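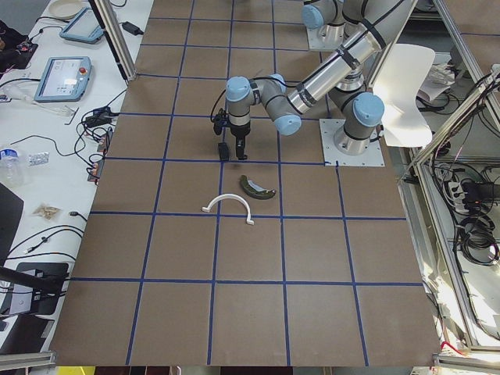

Table and desk check, taped work table, Riststead room 2
Filled in by: Leszek Wysocka
Copy to: Signe Midtbø, Wayne Whiteley
Month: June

I write a comment only where I think one is needed. "OK" means I looked at it and touched it. Please do not write OK from the door.

1. Table top
Surface clean, no sharp chips: OK
Table does not rock when leaned on: OK
Comment: I pushed at all corners with both hands. The rear left foot was turned down a little last month by Bartosz Urbańczyk and it still holds.

2. Blue tape
Tape lies flat, no lifted ends: to be improved
Comment: When a tape end lifts, the sleeve catches it and small parts move with it. Press the ends with a thumb before work. If an end does not stay down, cut a new piece and do not put a second layer on top of the old one.

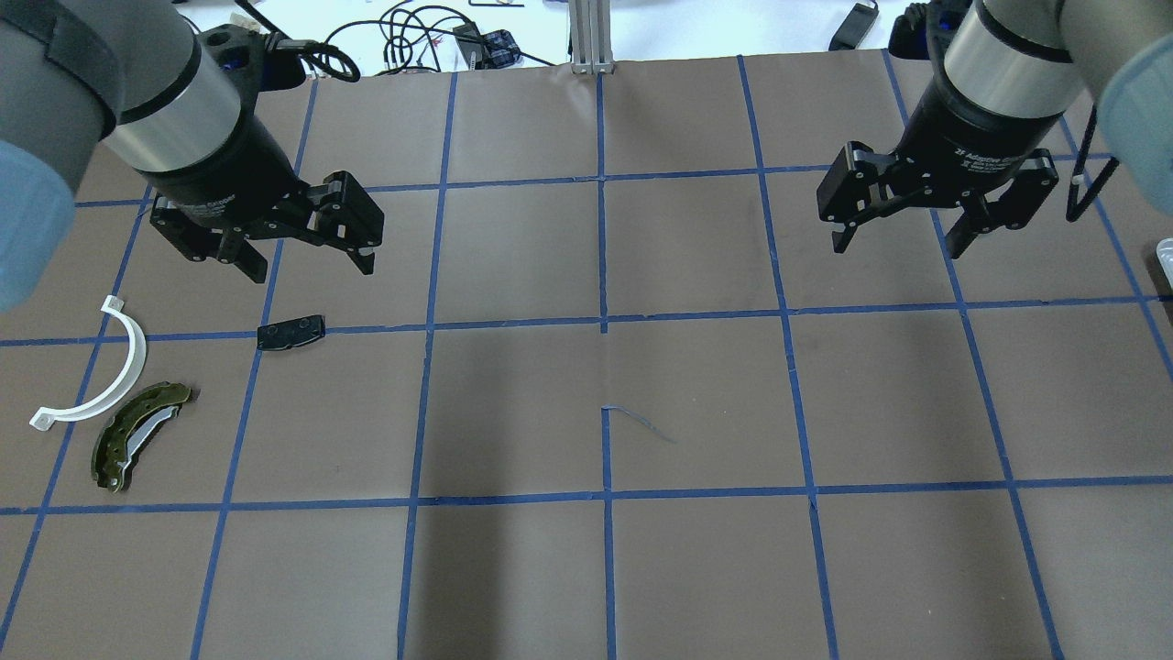 The old glue must come off first, with the plastic scraper and not with a knife. We had knife marks in the top from before and they collect dirt. The new tape is in the Pawłowska box, shelf 7. Take the same width, please.
Spare tape in stock: OK, 2 rolls

3. Mounting plates
All bolts present: OK
Bolts tight, checked with the wrench: OK
Comment: I put a paint mark on every bolt head, so next time it is easy to see if one has turned. Elfriede Lammers asked if we can do this check with only the eyes.
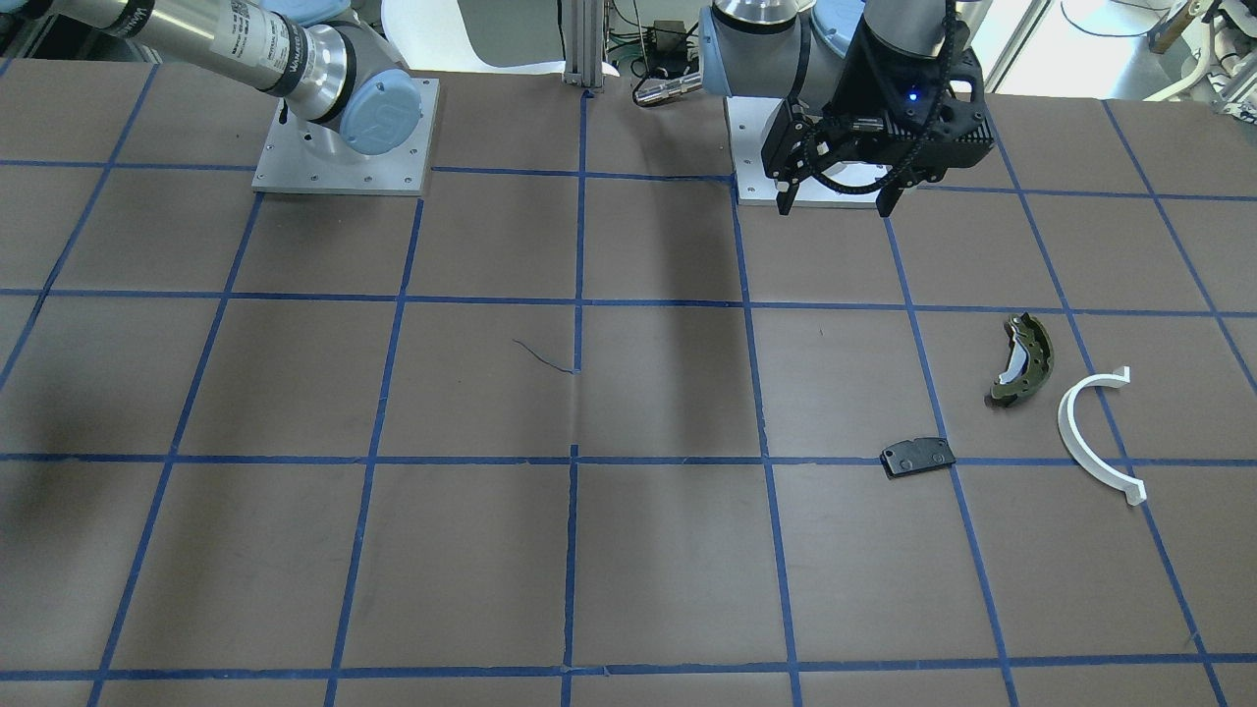
My answer is no, the wrench is needed also when the marks look good. It takes a few minutes. The wrench has number 739 and must go back to the Dirkgate cabinet the same day, the other group is also using it.

4. Cables and straps
Straps closed, no cable hanging to the table: OK
Cable jacket without cuts: OK
Comment: One strap was hard and I ordered a replacement from Rendent. Until it comes, look at this strap at each start.
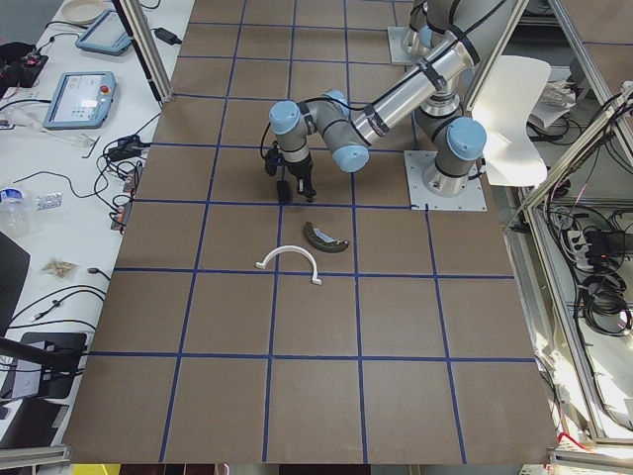
5. Side desk
Emergency stop can be reached with one step: OK
Way to the desk free: OK
Comment: The desk is the point where I am least satisfied. It is used by everybody and it fills up again after each cleaning. The teach pendant with the red stop button lies among the other equipment, and a hand in a hurry should find that button without moving something first. Plates do not belong on this desk, also not the round white one. Wayne, please remind your people.

6. Walkway
Free width over 1000 mm: OK
Floor dry: OK

Open points
Tape ends: Bartosz
New strap: Leszek
Desk clearing: Wayne

Next check in the same way, same sheet, before the morning start.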